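Start | Aktuelles | Betriebe | Termine | Newsletter | Kontakt

Aus den Betrieben: Offene Werkstatt bei Skovska
Dezember, von Selma Yordanov

Am Freitag hat Skovska seine Montagehalle für Nachbarn und Kunden geöffnet. 25 Gäste hatten sich angemeldet, geführt wurde deshalb in zwei Gruppen. Ich war bei der zweiten dabei.

Los ging es im Lager mit Malachy Doherty, der den Standort leitet. Er gab einen Überblick über die Aufträge des Jahres und kam dann auf die Automatisierung zu sprechen. Bisher werden Kleinteile in der Halle fast durchweg von Hand bestückt. Mit dem Softwarehaus Lurkico erprobt Skovska nun, welche Handgriffe ein Roboterarm übernehmen kann. Das Vorhaben läuft intern unter dem Namen Nyberg und ist zunächst auf zwei Arbeitsplätze beschränkt.

Noelia Nieto von Lurkico zeigte im hinteren Teil der Halle, wie ein Ablauf eingerichtet wird. Zuerst führt ein Mensch den Arm durch die Bewegung, danach wird sie in vielen Varianten wiederholt und aufgezeichnet. 3000 Durchgänge sind bisher gespeichert. Die Daten liegen auf einem Rechner im Haus, was ein Besucher aus der Logistik genauer wissen wollte. Die Antwort fiel kurz aus: Es gibt keine Verbindung nach außen, und Updates werden per Datenträger eingespielt.

Vorgeführt wurde der Arm an runden Scheiben in schwarzen Haltern. Teile dieser Form eignen sich nach Auskunft von Nieto gut zum Üben, weil der Arm je nach Blickwinkel nur eine schmale Kante vor sich hat. Ein Greifer, der schräg ansetzt, rutscht am Rand leicht ab. Wie weich die Finger sein dürfen, wird bei Lurkico noch diskutiert.
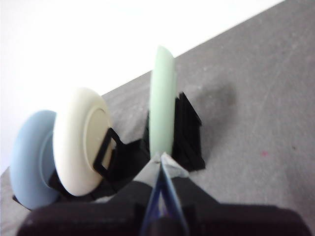 Der Greifer mit blauem Finger vor der mintgrünen Scheibe, links davon die cremefarbene und die hellblaue.

In der Fragerunde ging es vor allem um die Arbeitsplätze. Doherty sagte, dass niemand wegen des Projekts gehen müsse. Begoña Soler vom Betriebsrat ergänzte, dass die Schichtpläne bis zum Ende der Erprobung unverändert bleiben und dass die Kolleginnen und Kollegen aus der Montage bei der Auswahl der Aufgaben mitreden. Gefragt wurde auch nach dem Geräuschpegel und nach den Kosten. Zu den Kosten wollte sich Doherty nicht äußern.

Zum Abschluss gab es Kaffee und Suppe in der Kantine. Wer die Führung verpasst hat, kann sich bei Patricio Aranda am Empfang für das Frühjahr vormerken lassen. Ein Termin steht noch nicht fest. Festes Schuhwerk ist Pflicht, Kinder können nur in Begleitung mitkommen.

Weitere Meldungen
Zisby sucht Auszubildende für die Feinmechanik
Zufahrt zum Gewerbehof Nord wieder frei
Stammtisch der Betriebe: neuer Raum ab Januar
Rückblick: Führung durch die Lackiererei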